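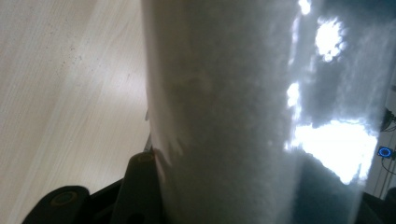
**Konley interchange: cladding on the lower concourse**

**tessellate_k** wrote:

Has anyone got hold of the revised drawings for the Konley interchange? The planning portal only has the June set, which still shows glazed ceramic panels on both sides of the lower concourse. The hoarding on the Waltness Road side now says "mineral render to upper walls", and that isn't on any sheet I can find.

**p_brannock** wrote:

The revision was approved as a non-material amendment. Ceramic stays up to door head height. Above that it is render on a carrier board, with access hatches at 3 m centres. Marjan Kermani's office did the original scheme and I believe they are still retained for the public areas, but the wall package has gone to the contractor's own team.

**tessellate_k** wrote:

Non-material? The whole competition entry was sold on the continuous ceramic vault.

**gradient18** wrote:

Non-material in the planning sense. The vault profile hasn't changed, only the finish. I don't like it either, but ceramic on a double curve above head height is a maintenance problem. Every panel has to come off from a tower, at night, with the traction current isolated. Look at Lellora, where they went with the full vault. They have 4 panels out at the moment and the gaps are covered with painted ply.

**p_brannock** wrote:

Lellora's problem is the fixings, not the ceramic. They used a face-fixed bracket with no tolerance for movement. A hung system on rails would have been fine.

**gradient18** wrote:

A hung system needs 840 mm behind the face once you include the cable trays. Konley hasn't got that on the eastbound side.

**p_brannock** wrote:

Where is that figure from? The section through the eastbound wall isn't dimensioned in anything I've seen.

**gradient18** wrote:

Masaru Yagi's talk at the Bíró building. He had the section on screen. I was taking notes on the café table afterwards, so treat my other numbers with care, but that one I wrote down during the talk.
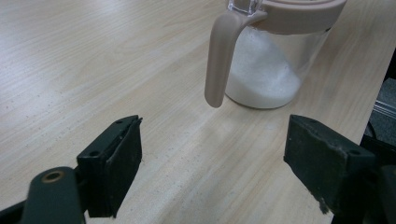 *Café table, Bíró building*

**ostler** wrote:

I was at the same talk. He gave 840 as the ideal zone and said a hung system could be done in less if the trays went overhead. So it is a coordination decision, not a hard limit.

**gradient18** wrote:

Overhead is full of smoke extract. He said that too.

**ostler** wrote:

On the westbound side, yes. I understood the eastbound duct to stop short of the escalators. Happy to be corrected if someone has the services drawing.

Since the building has come up: the table tops in there are worth a look if you are interested in how pale timber finishes cope with public use. I'd have expected worse wear on that grain.

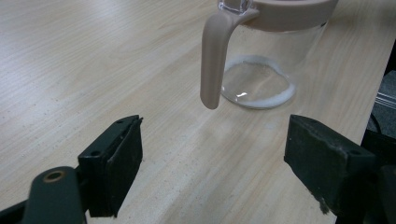
*Same café, glass pitcher on the table*

**tessellate_k** wrote:

Back to the render, please. Is it through-coloured or painted? Brake dust on a painted matt surface will show within a year.

**p_brannock** wrote:

Through-coloured according to the finishes schedule, 18 mm overall including the board. There is a sample panel by the site office but it is smooth, and the schedule calls for a light texture. I have written to ask which is correct.

**tessellate_k** wrote:

Texture would be worse for dust.

**gradient18** wrote:

Worse for dust, better for glare. The uplighters sit very close to the wall and a smooth finish would show every board joint. I'd take the texture.

**ostler** wrote:

Disagree. Joints can be filled properly. Texture can't be washed properly.

**p_brannock** wrote:

Reply received. The sample panel is superseded and a textured one is going up in its place. They did not answer the question about the eastbound duct, so I have asked for the services drawing separately and will post the sheet number if it arrives.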